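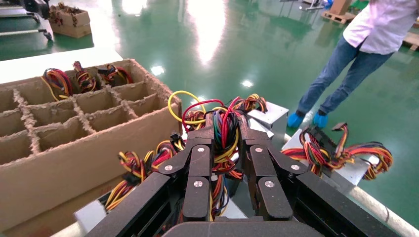
What does Bultent do when it can't tell where one cable bundle stops and the next one starts?

It stops guessing and asks for another look. The planner has a "not sure" state, and when the grasp scorer comes back with two candidates that are too close to call, the arm backs off a little, takes a fresh wrist view and scores again. If it's still unsure after 2 looks, it moves on to a different power supply and comes back later.

Right, so this is the README for Bultent, the bit of software I keep for picking up computer power supplies and their wire harnesses with a two-fingered gripper. It sits on top of Kostex (the motion layer) and reads its camera streams through Turnitz. If you've never used either, start with the Kostex setup notes, because nothing below will run without it.

What's in the box

bultent/look - finds harnesses and metal cases in the wrist view
bultent/grasp - scores places to pinch a bundle
bultent/plan - turns a chosen grasp into a path, and handles the backing off
bultent/ojala - the replay tool, see further down
configs/ - one file per arm, plus a shared one for the table

Getting it going

Install Kostex first, then run "make setup" in the top folder. Copy configs/table_default into configs/table_local and put your own table height in it. Please do this before you switch the arm on! The default is for my table and yours will be different. Then run "bultent check", which opens both fingers, closes them, and prints the gap it thinks it has.

About wires

Most of the work has gone into wires, and I still wouldn't call it finished. A power supply case is easy enough: flat top, hard edges, it stays where you left it. A harness is a floppy thing made of lots of thin floppy things, with a connector on the end that likes to hook itself round its neighbours. My first version tried to trace every strand. It was slow and it lost the thread (sorry) wherever two reds crossed.

Now the look module treats a bundle as one blob with a rough direction, and only worries about the connectors as separate things.

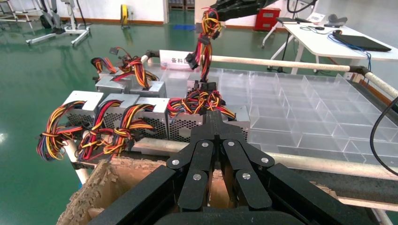 That change also made the labels much quicker to do, as I could draw one outline per bundle and one per plug. The current set has 1470 labelled wrist views, of which 761 have at least one bundle lying across another. I train on the lot and keep a separate batch back for testing, which isn't in this repo.

Two arms

Bultent can share a table with a second arm, as long as both run through Kostex. Each arm claims a patch of space before it moves and lets go of it afterwards. The claim is a plain upright box, so it's greedy, and you'll see one arm waiting when there was plenty of room. I've got a branch with tighter shapes but it isn't ready.

Ojala, the replay tool

Ojala plays a saved run back at any speed and shows what the planner believed at each step. Type "ojala last" for the most recent run. It keeps the last 20 and throws older ones away, so copy out anything you care about. The left and right arrow keys step through, and pressing g jumps to the next grasp choice (I use this one constantly).

Known problems

- Shiny case tops under bright ceiling lights still confuse the edge finder. Turning exposure down in Turnitz helps a bit.
- Clear plastic trays are mostly invisible to it. Enter the walls by hand in table_local.
- If a plug is behind a finger, the scorer forgets it exists. Fix planned for September.
- Ojala crashes if you resize the window while it's loading. Just don't, for now.

Sending changes

Small fixes are very welcome, just open a request. If you touch the grasp scorer, please attach an Ojala run from before and after, so I can see what moved. The config format may change in the next release, and I'll put a converter in the tools folder when it does.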